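Plokau Round Side Table, Honey Finish: Review After Two Months

I bought the Plokau round table in August to replace a square one that had gone wobbly at the joints. I wanted something wooden, light in color, and small enough to walk past without turning sideways. The Plokau was $57 at Trendent, plus $2 for a set of felt pads they offer at checkout. I paid for it myself.

The table comes flat in one box. The top was wrapped in foam sheet and taped on all sides, with the legs in a separate sleeve next to it. Mine arrived without dents. Brendan Tierney, who lives downstairs and ordered the same table a few weeks after I did, got one with a scuff on the underside. He kept it, as you would have to lie on the floor to find it.

Assembly

The legs screw into plates that are already mounted under the top. There is one size of bolt and one hex key. I had it standing before my coffee was cold. The instructions are a single sheet with drawings and no text. The drawings are clear except for the last one, which shows the levelers being turned but doesn't show which direction raises the table. Clockwise lowers it.

Put a blanket down before you start. You build it upside down, and the finish will pick up grit from the floor if you let it.

I would also go back and tighten the bolts after the first week. Mine had loosened a little, and the table had started to move when I leaned on it. One more turn on each bolt fixed that and it hasn't come back.

The top

The finish is the reason I picked this one over the Lisine, which costs a bit less and comes only in gray and dark walnut. The honey color is light without going yellow. In the morning it looks pale, and under a lamp at night it gets warmer. If you have dark floors it will stand out. On a gray-brown wood-grain floor like mine it looks fine, and I like that the table and the floor don't try to match.

The surface is smooth with a low sheen. It doesn't show fingerprints. It does show dust, mostly in the afternoon when the light comes in low. A dry cloth takes care of it.

I left a cold glass on it overnight without a coaster, and there was a faint ring in the morning. It was gone by the evening. I did the same with a hot mug, for less time, and got a mark that took two days to fade. I use coasters now. The care sheet says to wipe spills right away and to avoid anything with ammonia in it, and I have stuck to that.

How much it holds

A round top gives you less usable space than a square one of the same width. I knew this going in, but it still took some getting used to. A laptop fits with room for a drink. A laptop and an open notebook is too much, and one of them ends up hanging over the edge.

For ordinary living room things it does well. My usual setup is a small white pot of sunflowers near the edge, a white cup, and a couple of red hardcovers that I keep meaning to finish. The pot says "Life" on it and was a gift from Aisling Brennan. I also have a little bunch of artificial flowers in pink and cream that moves around depending on where there is space. All of that fits on the top with bare wood left over in the middle.

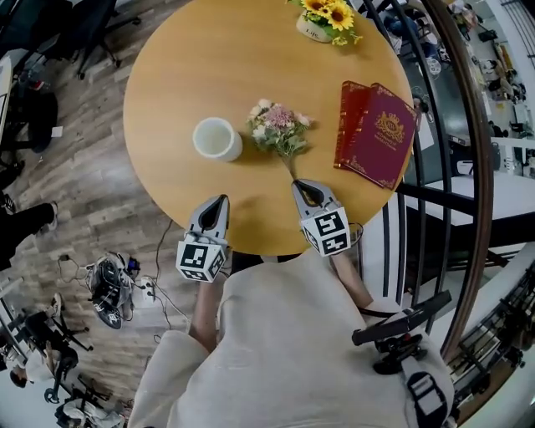
The stated weight limit is 70 pounds. I haven't tried to reach it. The heaviest thing I have put on it was a box of old magazines, which stayed there for most of a weekend, and the top didn't sag or creak.

Nothing has slid off, either. There is no lip around the edge, so a pen will roll if you set it down carelessly, but books and cups stay where they are put.

Stability

On a flat floor it is steady once the levelers are set. On carpet it is less good. I tried it in the bedroom for a few nights and it rocked when I reached over to set something down. The levelers are small and sink into the pile. If you want it beside a bed on thick carpet, I would look at something with a solid base.

The felt pads are worth the $2. They stick well and the table slides without scratching. One of them had shifted a little when I checked, and I pressed it back into place.

The height suits a normal couch. It is too low to eat at if you are sitting in an office chair, and I wouldn't use it as a desk for more than a few minutes. For sorting mail or arranging flowers it is comfortable enough from a low seat.

Compared with others

I looked at two others before buying.

The Lisine is a similar shape with thinner legs. Eamon Nic Aodha has one and it has held up for him, but the top feels lighter when you knock on it and I didn't care for either color.

The Breathnach is the nicer table. The edge is rounded over, the grain is better looking, and it comes already assembled. It also costs more than three times as much, and delivery was going to take several weeks. If I were furnishing a room from scratch and had the money, I would think about it. For a corner that mostly holds books and a plant pot I couldn't justify the difference.

Customer service

I had one reason to contact Trendent. A leveler was missing from the bag of parts. I wrote to them in the evening and had a reply the next morning from Colm Keane, who asked for a photo of the parts bag and then mailed out a full set. It arrived within the week. I kept the spares in a drawer.

What I would change

The edge of the top is cut square and feels sharp under the forearm if you rest on it for a while. A slight rounding would help. I would also like bigger levelers, and an arrow on that last drawing.

The hex key is soft. Mine had started to round off by the last leg, so if you have a decent one of your own, use that.

Who it suits

I would recommend it for a living room or a hallway with a hard floor. I wouldn't buy it for a carpeted bedroom or as a work surface. At $57 the finish is better than I expected, and Brendan is now thinking about a second one for his front window.

Rating: 4 out of 5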